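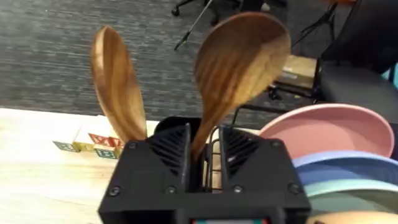

3 min read

Drornberg groundwork

By Urmila Nigam, August
Filed under: Horses > Training > Groundwork

Drornberg groundwork is a way of handling horses from the ground, mostly at a walk, with a long rope and no bit. Named after the Drornberg riding yard, where Séverine Mallet first taught it to owners of young and nervous horses. Also called "slow rope" or simply Drornberg. Not to be confused with longeing, where the horse circles the handler at a set gait.

Origins

Mallet came from driving, not riding, and carried over the habit of working from behind the shoulder. Her early pupils were mostly people who had stopped riding a horse after a fall. The first written outline was put together by her student Maxence Barbier from lesson notes. Short text, few drawings, long out of print. Later teachers work from copies of it, which explains some of the differences between yards.

A second strand goes back to Garba Etim, who used the same rope work with older horses coming back from injury. Etim dropped the backing-up exercises and added long pauses. Most current teachers mix the two.

Equipment

Flat halter or a plain cavesson. Rope of 24 feet in the original outline, though 30 is common now for big horses. Gloves. Closed boots. A whip is carried by some teachers as a pointer, never by others. Treats – a long-running argument. Mallet was against them, Etim used them at the end of a session only.

Method

Sessions are short. A first session often consists of standing still and nothing else, the handler at the shoulder, rope slack. The horse looks around, shifts its weight, maybe grazes if there is grass. The handler waits untill one ear turns back toward them, then walks off.

After that come the walking figures:

Straight line with halts. Handler stops, horse is expected to stop without a pull on the rope.

Half turn. Horse moves its shoulders away from the handler, hindquarters stay more or less in place.

The drift. Handler falls back slowly toward the hip while the horse keeps walking. Considered the hardest of the lot, as many horses stop or swing round to face the person.

Trot is introduced late, if at all. Barbier's outline gives 2 sessions a week and advises against more in the first month.

Reading the horse

A large part of the teaching is about small signals. Ears, the skin around the eye, the corners of the mouth, how the tail is carried. Licking and chewing is treated with some caution. Older texts on horsemanship take it as a sign of agreement, but the Drornberg teachers read it as the horse coming down from tension, so something was tense before. A horse that goes very quiet is not assumed to be relaxed. Tight muzzle, fixed eye, shallow breath – the session is ended there.

Variants

Nutari. A version for ponies and children's classes, set up by Rosine Roussel. Shorter rope, simple figures, an adult always on the second line.

Kyriakidis line. Adds poles on the ground and work on slopes. Used as preparation for trail riding and for horses that rush downhill.

Reception

Opinion is divided. Supporters point to calmer leading, easier loading and horses that stand for the farrier. Critics say the same results come from any patient handling, and that the drift puts beginners too close to the hind legs. Roussel left it out of Nutari alltogether for that reason. There is also no agreed teaching certificate, so quality varies a lot from yard to yard.

See also: longeing, long-reining, liberty work, in-hand work

© Workidow. Corrections and additions: use the contact form. Back to top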